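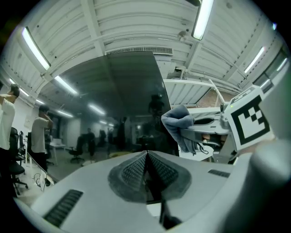 3 June 2026, Moslow workshop

Panel wiping, second go with the paired grippers. Jamila Cassim on the left hand, me on the right. Settings as left by Nusrat Matubbar, except grip force on the right, which I took down from 10 to 8. Logging to the Skestar laptop. Clock offset between the two hands checked first, 3 ms, fine.

Three dry passes, top to bottom. The first was too quick and the log dropped samples near the end. Slower after that, no gaps.
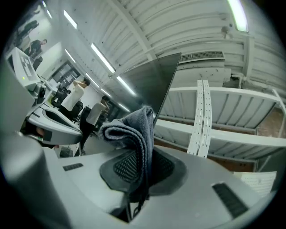
Pad wear is the thing to watch. The old pads from December went smooth in the middle and started to let thin fabric creep. With the cloth folded over the top of the pad like this, the fold takes most of the pressure and the diamond mesh hardly gets a say. Want to try a single layer next, same force.

To do:
Reprint the left finger, 0.2 layer.
Ask Rathnayake about softer rubber.
Nusrat to look at the dropped samples, file 3000 onwards.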